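Setting up a two-arm tabletop robot without believing the brochure

Every kit page I have read says you can have a pair of arms working "in an afternoon". Mine took the whole of March, in evenings, on a bench at the Nurkska shared workshop. What follows is the order I would do it in now. It assumes you have built the arms already and want them to put a cup on a saucer, which sounds trivial and was enough to keep me busy.

I used a pair of Fistora kits. They are all right. The instructions are written by someone who already knows the answer.

1. Fix the bases before anything else

Clamp or bolt both bases to something that cannot flex. The kit's suction feet are useless, whatever the forum says. Face the arms towards each other and set them so that the open fingertips can both reach the middle of the table without either elbow going dead straight. Arms get vague near full stretch, and you will spend evenings blaming the software for it.

2. Cover the table in one plain colour

I went for teal. Any dull colour will do if it isn't close to the colour of your cups. Pull it as flat as you can, then stop fussing. A crease matters far less than a shiny patch, and a lamp straight overhead will give you plenty of those. Move the lamp.

3. Route the cables with slack

Run each arm by hand to every corner of its reach with the power off and watch the cable the whole time. If it goes tight anywhere, it will come out of its socket later. Leave a loop over the top of the arm. Tidy bundles look lovely and they snag.

4. Fit the cameras

You want one looking down on the whole table and one at each wrist. The wrist view should include both fingertips and some table beyond them. If you can only see the object and not the fingers, tilt the camera back. A fourth camera at table height is recommended in most guides. I have one and I am not convinced it has helped with anything.

5. Check that each wrist camera agrees with its own arm

Put one cup down. Open the gripper, stop the arm short of the cup, and look at where the cup sits between the tips. Now move the cup 2 cm and do it again. If the picture shifts the way you expected, fine. If it doesn't, you have probably swapped left and right in the config file. I did, and Sylvain Huet spotted it from across the room after I had rebuilt a perfectly good wrist.

6. Slow everything down

The default speed limit in Solís, the control program I use, is silly for crockery. Set it to a quarter. Do all your early runs with cups you don't care about, and keep a hand near the switch.

7. Practise by hand before you record

Drive the arms yourself until you can do the job without thinking. I recorded 175 runs and threw a lot of them away for hesitating. People claim that messy examples make the thing sturdier. Maybe. Mine simply learned to hesitate.

8. Judge it harshly

Decide what counts as a success before you start and write it on paper. Mine is: cup upright on the saucer, arms clear, no help from me. By that rule the machine is a good deal worse than it seems when you are showing it to friends – and the friends always see the good run.
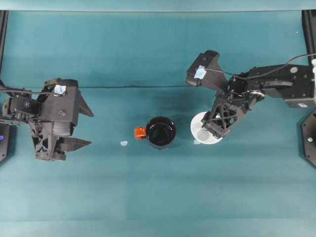
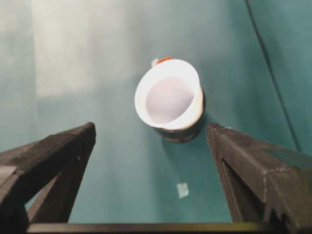
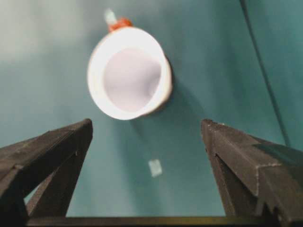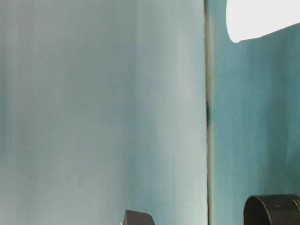 First three: the table from overhead, then two wrist views of a cup.

Comments

Loan Huỳnh
Agree about the suction feet. I went through two sets before giving up and drilling the bench. What are you using for the gripper fingers, the stock ones?

Guadalupe Bermúdez
Step 5 cost me a weekend as well. It would help if the config file said whose left it means.

Citlali Ponce
Not sure I buy the bit about the fourth camera. Mine at table height is the only one that shows whether the cup has lifted. Have you tried it lower down?

Sarahí Contreras
A quarter speed is still too fast for my arms, they overshoot. Try a tenth and work up.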